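Suchbegriff eingeben Suchen

Krönungstassen, Jubiläumsteller, Zeitungsausschnitte: So bleibt die Royal-Sammlung schön

Meine Tante hat mir 74 Tassen vom britischen Königshaus vererbt, und ich bin hin und weg! Hochzeiten, Taufen, Jubiläen, alles dabei, dazu ein Karton voller Hefte (manche Titelseite konnte ich als Kind auswendig). Seit dem Winter putze, sortiere und klebe ich, und ein paar Dinge haben sich richtig bewährt.

Goldränder nie in die Spülmaschine! Lauwarmes Wasser, ein Tropfen mildes Spülmittel, ein weiches Tuch und ein Handtuch unten ins Becken, mehr braucht es nicht. Teeränder innen gehen mit einer Paste aus Natron und Wasser weg, aber bitte nur auf der Glasur und weit weg vom Gold. Bei Tassen mit Haarrissen lasse ich das Einweichen ganz, da zieht die Brühe unter die Glasur.

Zum Stapeln kommt zwischen zwei Teller ein Kaffeefilter – herrlich billig und genau die richtige Größe für Untertassen. Tassen hänge ich nicht am Henkel auf, auch wenn es hübsch aussieht. 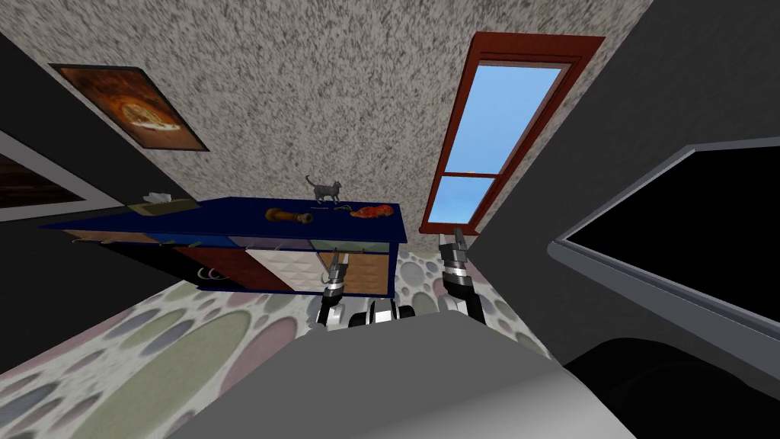
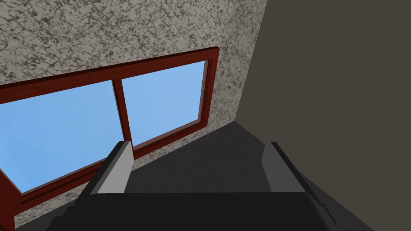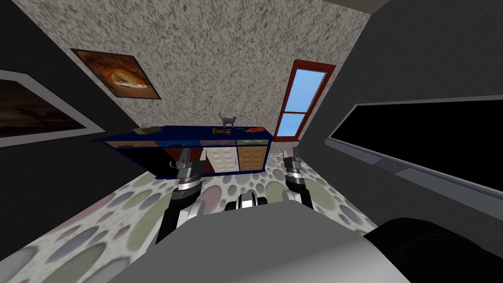
Erstes Bild: Pizza im schmalen schwarzen Rahmen. Drittes Bild: der blaue Schrank.

Jetzt zum Papier! Büroklammern und Gummibänder raus, die rosten und kleben fest. Ausschnitte lege ich einzeln in säurefreie Hüllen, das Datum schreibe ich mit Bleistift auf einen Zettel dazu. Vergilbtes wird davon nicht wieder weiß, aber es bröselt viel langsamer. Keller und Dachboden sind tabu, ein Schrank im Schlafzimmer ist wunderbar.

Und die Dosen! Flugrost an alten Keksdosen reibe ich mit einem Hauch Nähmaschinenöl ab, immer nur am blanken Blech und nie über das aufgedruckte Porträt. Muffelt eine Dose, stelle ich sie 2 Tage offen mit einem Schälchen Kaffeepulver hin.

Kommentare

Leonilde Azevedo
Der Trick mit den Kaffeefiltern ist super, ich habe bisher Küchenpapier genommen und das rutscht ständig. Geht das auch bei Eierbechern?

Henrique Quintela
Vorsicht mit Natron auf Abziehbildern! Mir ist so ein halbes Wappen verschwunden.

Sidra Baloch
Wo bekommst du die Hüllen in Zeitungsgröße her? Ich finde immer nur A4.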